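October 29, 2023

By the author of the Skunedon notebook

Rained until two. Did the laundry, paid Clotard for the second batch of motor brackets, then went back to the question I have been putting off since May, which is how far these machines are from doing a plain kitchen job without me standing over them.

The pair at the bench are on snacks this month. Jars with red lids, a cup, a lined bin. I picked it because it is the sort of thing I do at my own counter every week without thinking. Open a jar, tip out what is stale, set the cup down somewhere sensible, close up again. The log stands at 1,503 tries since the start of the project. I used to read that number as progress. Now I mostly read it as hours.

The left arm is the better of the two at tipping. The right one gets the jars, and screw lids are harder than people think. You have to press and turn at once, and you have to know when to stop.

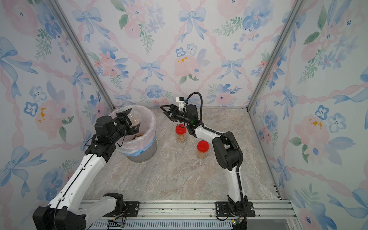 Feron wrote back tonight that I am asking the wrong thing. A dishwasher does not wash dishes the way a person does and everybody is happy with it, so why should an arm have to empty a cup the way a person does? Build the kitchen for the machine and the chore is solved. Give it a jar with a flap and forget the threads.

I thought about that through supper. It is a fair point for a shop floor. At Conceição they changed every bin on the line to one size, and the packing cell there has run nights ever since. But I don't want to change my mother's kitchen, and she would not let me. She has jars from four different decades. If the thing can only work in a room made for it, then it is shop equipment and I should say so when people ask.

Told Feron that in fewer words. No answer yet.

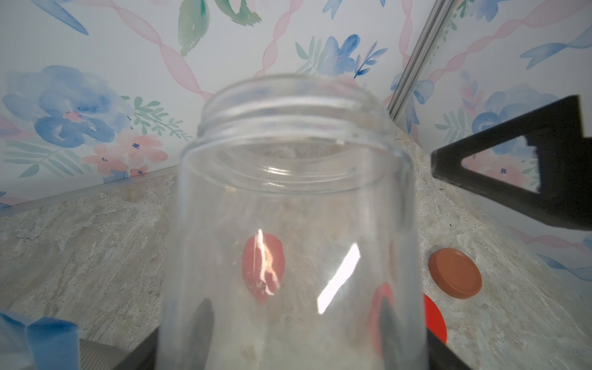
My list for the week is short. Slow the wrist on the last quarter turn, redo the grip settings, and write down what counts as finished. That last one has bothered me for a while. I had been scoring a jar as done when it was empty, but a person would also look at the bits still stuck to the inside near the rim and go get a cloth or rinse it. And the lids lying on the counter beside it would have to go somewhere, too. None of that is in my scoring. If I put it in, the 91 percent I gave Skunedon for the last report drops a good deal, and I would have to explain why. I think I will put it in anyway and send both figures.

Would I leave it alone with the kitchen today? No. With one bin and one kind of jar, for an hour, maybe. Need to order more bin liners and call the landlord about the heater.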